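Desks of the Prisbridge Building, Second Floor

Gallery | Furniture | Shared rooms

When the Prisbridge building took on its new tenants in February, the furniture came with it, in the sense that it was too heavy to leave. There are 108 pieces on the inventory, most of them chairs, and most of the chairs have opinions about your lower back. The desks are better. I like desks more than is probably normal for a man with a job in accounts.

The one on this page lives upstairs at the Huvel end of the corridor. It is number 172 on the old tags, which tells you something about how many pieces have wandered off over the years. Piyumi Herath has first claim on it in the mornings and Borislav Nikolovski gets it after lunch, an arrangement reached by email over 6 weeks with more people copied in than strictly necessary.

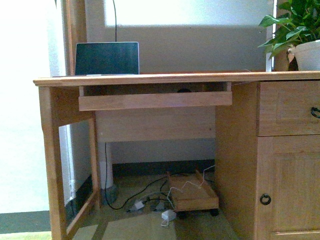

Desk 172, with laptop, plant and the keyboard drawer slightly open.

The drawer under the middle of the top was made for a keyboard. Laptops put it out of work, so it has gone the way of all shallow drawers and become a home for things that are too good to throw away and too dull to look for. Borislav calls it the archive. Sewwandi Majumder once lent him a stapler and considers the matter still open.

I am fond of the ring pulls on the right-hand side, one on the drawer and one on the paneled door below. They are dark and slightly grand for a desk that mostly hosts expense claims. The left side is just an open frame, legs and rails, so all the storage is on the right and so is all the arguing.

The plant has the big glossy heart-shaped leaves and the confidence that goes with them. It belongs to Piyumi Matubbar, who works two rooms away and says the light is better in here. It has a white pot and a fair amount of somebody else's desk. Nelu Căpraru waters it when she is out – he will tell you how often, if you have a minute, and also if you haven't.

Next up is desk 179, the big one in the Nanayakkara room, as soon as I can get at it without moving a week of paperwork. If you have an old photo of any of the second-floor desks, or know where 173 went, leave a note in the tray by the stairs.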